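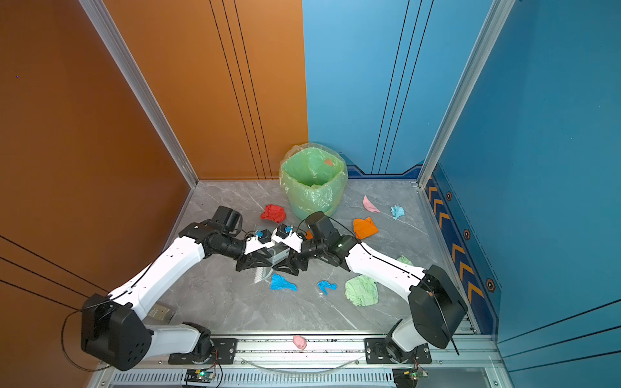 Rag tips, mostly for the garage but half of these work in the kitchen too. Typed quick, fix the spelling yourself.

**Cutting up**

- Old T-shirts first. Cut off the seams and the collar, they scratch.
- Towels – run a zigzag stitch round the edge or you'll be picking lint out of everything til January.
- Flannel sheets for windows. Wash them twice before you use them, no softener. Softener leaves a film and then the rag just pushes water around.
- Sweatshirts are ok for floors. Useless for glass.

**Sorting**

Two boxes. Clean cotton in one, everything else in the other. I tried sorting by color for a while (blue for bathroom, etc) and gave up, my brother in law Igor just grabs whatever is on top.

**Washing**

- Shake outside first. Sawdust in the washer drain = a bad evening.
- Hot wash, half the usual detergent.
- Kitchen rags that smell sour: soak 15 minutes in hot water with a scoop of washing soda, then wash as normal. Don't add bleach to anything that's had vinegar or ammonia on it. Ever.
- Microfiber goes seperate, low heat, no dryer sheets.

**Oily rags**

The serious one. Linseed oil, Danish oil, some deck stains – the rags heat up by themselves as they dry and can catch fire. So:

- never wadded up, never in a pile, never in the kitchen trash
- spread flat outside, one layer, off the deck, away from the house
- or straight into a metal can with water in it and a tight lid
- then ask your county where they take them. Ours has a drop-off, yours might want them kept wet in the can

And not in the dryer, even after washing.

**Small stuff**

- Keep 10 or so cut small for shoe polish. Socks do this fine.
- Wax rag lives in a jar with the lid on.
- Damp rag under a cutting board stops it sliding.
- Paint drips on the floor – damp rag now, not after lunch.
- Spare trash bags in the bottom of the can under the one in use. Marjan's trick, saves a walk.
- When a rag tears easily in your hands it's done. Toss it, you have more shirts.

Will add the bit about stain removel when I find my notes.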